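About Sturavero

Sturavero is a small cooking school with one long room, two instructors and a low opinion of most cooking advice. We teach steaming. People ask when we plan to add grilling, and the answer has been the same for 12 years.

Rizwan Sandhu started the school after writing appliance manuals for a living. He had come to doubt most of what he was paid to put in them. Steaming times were copied from one booklet to the next, and when he asked where the numbers came from, no one could say. He began testing them in the evenings and has kept notes ever since. The notebooks now cover 3,905 batches, and 1,617 of those are marked as failures, usually with a rude word next to them.

Rin Kobori joined later and runs the dough classes. She disagrees with Rizwan on resting times and on sugar in the dough, and students get to hear both sides. We don't settle it for them.

What we teach

Our main course is filled and plain buns, from flour to plate. You will mix, rest, fill, pleat, steam and eat. We use ordinary electric steamers with a metal basket and a glass lid, the kind many people already have in a cupboard. Bamboo is lovely to look at. We have never been convinced it makes a better bun, and we won't sell you a set on the way out.

A fair part of the class goes to the dull bits – how much space to leave in the basket, when to lift the lid, which way to tilt it so the drips don't land on the dough, how to move a soft bun to a plate without denting it. Recipes tend to skip these, then blame the yeast.

What we don't do

We don't hand out certificates. We don't promise bakery results in 40 minutes, whatever the flyer across the street says. We don't claim steamed food will change your health, your skin or your mood. If a student's buns come out flat, we say so and look at why.

Where we are

You'll find us in the old Olszewski building, on the Ollier Street side. The Stesska class for beginners starts again in July. Groups are kept small, and you should come hungry. Bring a container with a lid for leftovers, and please label it.
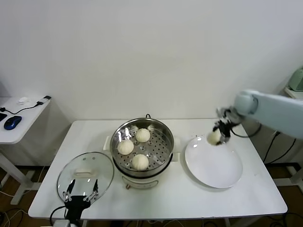

Steamed buns, basket to plate.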